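Snack Drawer Gallery: Red Bags, Big Promises
Posted Feb 24, 2023 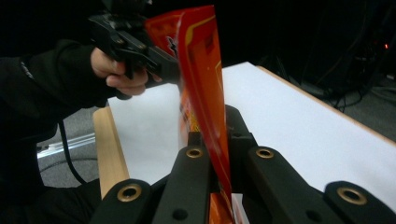 Red, orange, a yellow stripe along the top. Upright and pinched near a top corner, with a crease running down it.

I should say up front that I don't trust snack packaging. Glossy red is the color companies reach for when they want you to feel hungry before you've read a word, and it works on me every time, which annoys me. Marietjie Khumalo asked me to put together a gallery page for the Plovalside break room blog, on the theory that someone who complains this much about chips might as well do it in public. Fine.

The question I keep getting is whether a bright bag means a better snack. I doubt it. Over about 15 lunch breaks I have tried whatever turned up in the drawer, and the best thing by a distance was a plain salted cracker in a clear sleeve with a paper sticker on it. Teguh Nugroho disagrees and has told me so several times. He believes in red bags. He also believes the Wernuvley vending machine gives you extra if you press the button slowly, so weigh that as you like.

A word on creases. Haziq Sinaga claims you can judge how full a bag is by the way it folds – a long fold down the front means plenty of air and not much lunch. I'd like that to be true, but I have opened creased bags that were packed and smooth ones that were mostly wind. The number printed for net weight is still the only thing on the front I would put money on.

Then there's the top seam. Every bag I own tears down the side when I pull it there, usually over the keyboard. Dimas says to start at a corner. I tried it with 2 bags of Bako corn puffs in October and got one clean opening and one floor full of puffs, so I remain unconvinced. Scissors are in the mug by the sink.

If you have a favorite you think will change my mind, leave it in the drawer with your name on it. The Dridudar seaweed things do not need to be submitted again. Slamet, this means you.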